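从一碗豆子粥说起:Costura 校餐与社区粮仓计划近况

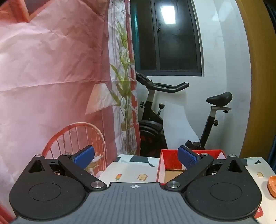
各位朋友,上一期通讯里我们只用了半页纸提到校餐,结果收到的来信比哪一期都多,有家长写的,有老师写的,还有两位退休的营养护士,字写得密密麻麻,把豆子该泡多久都替我们算好了。所以这一期索性多写一点,把 Costura 计划从一月到现在的进展老老实实讲一遍,包括顺利的部分,也包括让我们头疼的部分。

先说最让人高兴的:奥拉尼安(Olaniyan)小学的早餐,开学以来一天都没有断过!去年同一时候,这所学校的厨房一周只开火三天,另外两天孩子们要么从家里带,要么空着肚子坐到中午。现在每个上课日早上七点一刻,门口就排起队了,低年级在前,高年级在后,六年级的学生轮流负责端锅和发勺子(据说这个差事抢手得很,班主任不得不排了一张表)。

粥是豆子和高粱一起熬的,里面加花生碎,周二和周四另有一个鸡蛋。听上去简单,可是为了这个配方,我们前前后后试了好几轮。最早的版本只有玉米糊,便宜,煮得也快,但是孩子们到十点半就又饿了。后来加了豆子,饱是饱了,低年级的小朋友却嫌颗粒太粗,剩得多。最后还是厨房的几位大姐想出办法,把豆子头天晚上泡好,早上先煮软捣一半,留一半整粒,口感一下子就对了。配方现在贴在厨房墙上,哪位读者想要,写信来,我们抄一份寄给您。

为什么要花这么大力气做早餐

每次开说明会都有人问这个问题,问得很有道理:镇上要修的路那么多,诊所的屋顶还漏雨,为什么把钱放在早餐上?

我们的想法是,校餐是少数几种能同时帮到好几方的办法。孩子吃到了饭,家里早上省下一顿的开销,附近的农户多了一个稳定的买家,做饭的人有了一份按月发的工钱。一笔钱进来,在本地转了好几道手才出去。对收入不稳定的家庭来说,知道孩子每天早上有一顿热的可吃,心里那块石头就轻一些,剩下的钱也敢用来买种子、交学费或者还掉一点欠账。

伊丽莎白时代的济贫法离我们很远,发现金的方案也各有各的讲究,这里不展开。只说本地的经验:前年旱季,镇里发过一次性的粮食包,发的那一周人人高兴,过了一个月,困难的家庭还是困难。临时救济当然要有,遇到水灾旱灾的时候救命的就是它,可是平常日子里的饥饿是慢慢来的,得有一个每天都在的东西去接住它。校餐就是每天都在的。

上个月教师会上,三年级的老师说了一件小事,我一直记着。她说以前第一节课她从来不安排算术,全改成唱歌和讲故事,图的就是少费脑子。这学期她把算术挪回第一节了。

粮仓:总算有了自己的屋顶

校餐要不断,后面就得有粮仓。过去我们是用多少买多少,豆子价格一涨,厨房就跟着减量,最难的时候鸡蛋停了整整一个月。去年年底,普拉尔塔达尔(Plaltadar)路口那间旧仓库的租约终于谈了下来,房东同意按季收租,头一季还让我们先修屋顶再算钱。一月里屋顶换好了,地面垫高了一层,门也加宽了,板车可以直接推进去。

现在粮仓里存着 4000 公斤豆子和高粱,都是从本镇和邻村的农户手里收来的。收的时候价钱当面讲定,过秤之后当天付款,不打白条。这一条我们坚持得很紧。以前有别的项目来收粮,说好月底结账,结果拖到下一季播种,农户吃了亏,后来谁来收都不愿意卖。信任这东西丢得快,捡得慢,所以宁可一次少收几袋,也要保证现钱。

参加供粮的农户一共 146 户,其中有不少是女户主家庭,地不大,一次能卖的数量也少。按照老规矩,收粮的人嫌零碎,只肯跟大户打交道。我们把最低收购量取消了,半袋也收,一篮子也收。登记起来确实麻烦,账本厚了一倍,可是看到有人抱着一小袋花生走进来,拿着钱走出去,真觉得这个麻烦值得!

储存方面还在学习。第一批高粱进仓的时候没有晒透,堆在里面的几袋出现了霉味,只好挑出来处理掉,没有送进厨房。这件事我们在二月的公开会上讲了,损失也记在账上。之后的规定是:进仓前先在院子里摊晒,抽样检查过再装袋;袋子离墙留一条走道,底下垫木架;每两个星期翻一次堆。雨季来之前还要再买一批密封袋,采购单已经贴在粮仓门口,有熟悉行情的朋友请帮忙看看价钱合不合理。

和奥拉尔(Orar)镇的交换

奥拉尔镇那边比我们早做一年,他们的优势是菜园,我们的优势是粮仓,于是双方想到一块儿去了:他们教我们种菜,我们教他们管粮。

一月下旬,恩戈齐·阿克潘(Ngozi Akpan)带着四位家长去奥拉尔住了两晚,回来之后兴奋得不得了,在会上讲了快一个钟头还停不下来。她最佩服的是那边的菜园用洗碗水浇地,水从厨房后面一条浅沟流出来,先过一层沙和碎石,再进菜畦。苋菜、南瓜叶和秋葵长得密密的,一年里大部分时间厨房都不用买绿叶菜。奥兰尼安小学后墙外正好有一块空地,校长已经点头,三月就开始翻土。工具还缺锄头和水壶,家里有闲着的请捎来,旧的也行,柄松了我们自己修。

(上面把校名写成了"奥兰尼安",应该是"奥拉尼安",和前文是同一所学校。校对的时候看见了,版已经排好,就在这里更正吧。)

奥拉尔的朋友则对我们的账本很感兴趣。他们的粮食一直由一个人记账,人一生病,谁也说不清还剩多少。奇布佐尔·奥杜科亚(Chibuzor Odukoya)给他们画了一份两栏的登记表,左边进,右边出,每天收工时两个人一起签字。表格极其朴素,会写数字就能用,识字不多的人也可以按手印。他准备四月再过去一趟,看看用得怎么样。

政策这一头也有动静

单靠捐款,校餐走不了太远,这一点大家心里都清楚。我们从一开始就希望它能进到地方预算里,变成一项有章可循的公共服务,不管谁当镇长、谁当校长,孩子早上都有饭吃。

好消息是,镇议会的教育与社会事务小组同意把校餐列入下一年度预算的讨论。请注意,是讨论,离批准还有一段路。小组要求我们提交三份材料:一份全年费用明细,一份学生出勤的记录,还有一份关于食品安全的说明。费用明细已经交了,出勤记录由学校整理,食品安全说明正在写,诊所答应帮我们看一遍。

我们提出的建议主要有这么几点。校餐应当对全校学生开放,不要按家庭收入挑人。挑人看起来省钱,实际操作中却要填表、核查、复查,真正困难的家庭往往因为不好意思或者缺一张证明就放弃了,孩子在队伍里也会被同学指指点点。采购应当优先向小农户开放,并且写明付款期限。厨房工作人员应当有书面合同,生病时有人顶班,工钱照发。每个学期应当公开一次账目,用本地人看得懂的话写,贴在市场和学校门口。

有议员担心全员供餐会让预算吃紧,这个担心我们理解,也欢迎把数字摊开来一起算。我自己去旁听了那次会议,说实在的,气氛比想象中好得多,问的问题都很具体,比如柴火从哪里来、假期怎么办、转学来的孩子算不算。问得越细,说明越当真。

假期怎么办,是目前答得最不好的一道题。学校一放假,厨房就关门,而假期恰恰常常撞上青黄不接的时候。有人提议假期把口粮发到家里,也有人觉得不如把厨房挪到社区会堂继续开火,顺便让还没上学的弟弟妹妹也来吃。两种办法各有支持者,争得挺热闹。三月底的公开会专门谈这个,请务必来,家里有小孩没小孩都欢迎。

关于厨房的柴火和炉灶

有读者问,校餐每天烧火,会不会把附近的树都砍光?问得好。去年确实用得多,三块石头架一口锅,火苗一半都跑到外面去了,做饭的大姐们整天被烟熏得流眼泪。新炉灶是用泥和砖砌的,灶膛收窄,后面接一根烟囱,同样一锅粥用的柴明显少了,厨房里也敢站人了。我们还在学校后面和粮仓旁边种了一些长得快的树苗,等它们能派上用场还要好几年,先种下再说。

炉灶的砌法是本镇一位老瓦匠带着学徒做的,他说谁家想砌,出材料就行,他来指点。周末已经有好几户动手了,请不要全挤在同一天去找他,老人家腰不好。

几件需要帮忙的事

厨房早班还缺两个人,早上五点半到八点半,有工钱,需要先到诊所做一次体检,费用由计划承担。有意的请到奥拉尼安小学传达室留名字。

粮仓需要会记账的人,每周来一个下午就可以,奇布佐尔会手把手教。年轻人尤其欢迎,学会了这一手,将来自己做买卖也用得上。

菜园翻土定在三月的头几个星期六上午,自带帽子和水,中午管一顿饭(对,就是那个豆子粥,加南瓜叶)。

需要有人帮忙把通讯翻译成另外几种本地话,并且在市场上念一念。上一期有位大叔站在卖鱼的摊子旁边从头念到尾,围了一圈人听,后来好几位就是那天报名供粮的。太谢谢他了!

答几封来信

有位母亲来信,说女儿对花生过敏,能不能另做一份。可以的,请先告诉班主任,厨房每天单独用小锅熬一份不放花生的,勺子和碗也分开洗,分开放。如果孩子以前吃花生后有过呼吸困难或者脸肿,请一定写清楚,我们会告诉诊所。

还有一位读者问,邻村的孩子走路来这边上学,算不算在内。算,只要在这所学校上课,就在这所学校吃饭,不问户口在哪里。

有位农户问,绿豆收不收。目前配方里没有绿豆,不过阿克潘说周五可以换换花样,厨房准备试做一次,试得好就收。请先不要为了卖给我们特意多种,等通知。

另有一位先生来信批评,说我们的会开得太长,他家的羊都跑了。接受批评,三月底的会从下午四点开始,五点半准时结束,谁发言超时就请他去洗碗。

最后提醒一下,上学期的账目已经贴在市场东门和学校门口,纸质副本可以到粮仓翻阅,看到不明白的地方请直接问,问谁都行。本期截稿于 2018年3月2日,之后收到的来信放到下一期回复。来信请投进学校门口的绿色木箱,或者交给周围任何一位厨房大姐,她们比邮局快。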